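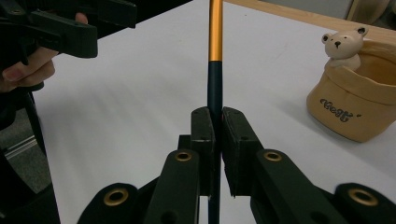

Ullier wants robotics labs to believe that its new hand-held gripper can replace a good part of the arm time they now pay for, and it has picked a fairly modest stage on which to prove it. The company's comparison sessions, which it began in June with a small outfit called Rweyemamu, are done on a white tabletop with everyday things. One of them is a slim rod, gold above and dark below, and the tool's two pads close on the dark part with a second gripper held close by on the left. It's a fair thing to grab if you want to see how a pair of flat jaws copes with a narrow shape. Whether it says much about the harder jobs that Ullier keeps mentioning in its sales material is another matter.

The idea itself is old news to anyone in the field. A person holds the gripper, does the task by hand, and a camera on the tool records it. The recordings are then used to teach a robot arm fitted with the same kind of fingers. Ullier says its version, the Surnuvitz, gives cleaner recordings than the Trundetti gripper that many small labs already own. The company put out a short report in August 2021 that claims as much, and the report is what most of the recent chatter is about.

So what did they do? By Ullier's count, 3,000 recorded grasps went into the comparison for each tool. That sounds like plenty until you read the back pages. All of the grasps were done by trained staff, in one room, under the same lights. Only 200 of them were ever played back on a real arm, and the report doesn't say how those were picked. If they were drawn at random, fine. If someone went through and chose the nice ones, the whole table of results is worth a lot less.

I asked Ullier about this and was told that the selection was "representative." I asked what that meant and was sent the report again.

There's also the matter of what counts as a good grasp. The report scores a grip as a success if the object stays between the pads for 2 seconds. That's a low bar. A rod can tilt a fair amount in that time and still pass, and anyone who has tried to get an arm to put a thin object back down knows that the tilt is where the trouble starts. Rweyemamu's own notes, which are attached at the end and which I suspect few people have opened, mention slow turning in the grip several times. The summary up front leaves it out.

To be fair to the hardware, it looks solid enough. The pads are plain and blocky, and Ullier says they come off with a hex key, so a lab could fit softer ones if it wanted. The linkage is simple. I've held one, and the weight is fine for short sessions, though my wrist had started to complain by the end of an hour. The trigger has a little play in it that I didn't like. The Trundetti is heavier but has a firmer pull, and I'd have liked to see somebody measure that instead of another chart of grasp rates.

The part that I'd watch more closely is two people, or two hands, working in the same space. Ullier pushes this hard. One gripper holds something while the other comes in from the side, and the cameras are meant to keep track of both. In the session I looked at, a second tool holds a makeup brush at a slant at the right, while a small bear-like figure peeks out of a tan pot shaped like a paper sack in the middle of the table. From the first tool's view, the person's fingers on that second gripper are only partly in sight. A robot arm won't have fingers there at all, and software trained on such recordings has to learn to ignore them. Ullier says that it handles this "in processing." The report gives the step one line.

Price may settle the argument before the science does. Ullier is asking $3,000 for a Surnuvitz with its camera mount, and the software is billed apart. That isn't crazy for lab gear, but a group that already has working Trundetti units would need a better reason to switch than this report gives it. A loan program has been promised for schools. I couldn't find a start date for it.

What would change my mind is easy to list. Let an outside lab run the test with its own people. Play back every recording, or at least say how the sample was drawn. Score the putting down as well as the picking up. 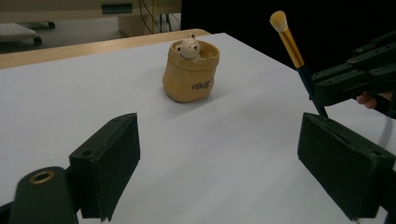 What comes next

Ullier says a second report is on the way, with untrained users and a wider set of objects. Rweyemamu will run the sessions again, so it won't be the outside check that some of us have been asking for. The raw recordings from the first round are supposed to be posted along with it. They were supposed to be posted with the first one too.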